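Hi Ruwan,

Quick one from me before Thursday, mostly on what we've bought and what I'd like to buy next. The first Zidamstead bench is up and both arms are on the one rail, which saved us paying Daltier for a second mount. We're on the grocery work now, with bread and fruit along the back and a pair of shopping bags to deal with. The canvas tote is the easy one. Thin plastic is a pig - it sags all over the place, and it needs both grippers in there at once.

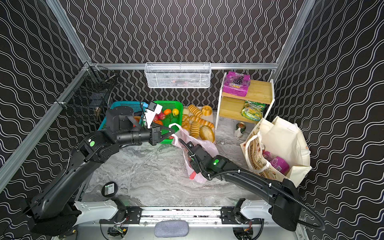 Ruwan Samarakoon: Glad the single rail worked out. Before I sign off anything else, can you split spares from new kit? Last quarter they came through as one lump and I couldn't defend it.

Will do, split from now on. Spares first, then: 3 sets of gripper fingers at £81 a set from Vesside, plus £100 for cable sleeving. New kit is the second bench, and I'd rather hold that until August, when Babaei send their revised quote. I'd also like the support contract, priced at £365 for the year. Bag handles are narrow things to pinch, so if we're putting money anywhere this quarter I'd put it into fingers!
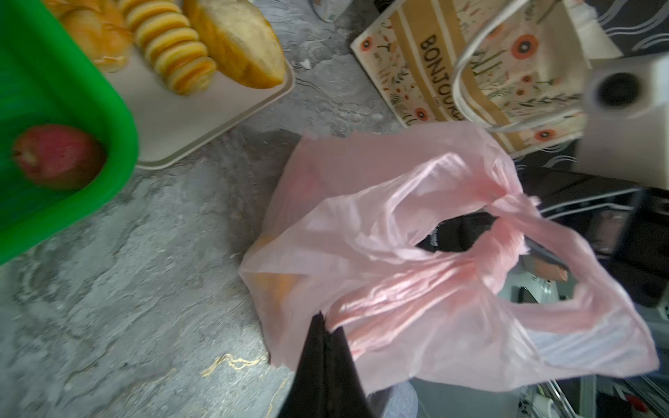
Erick Kariuki reckons three sets won't see us through to August and wants a fourth put on the same order, to save paying delivery twice. I'm happy with that if you are. Let me know by Thursday and I'll ring Vesside in the afternoon.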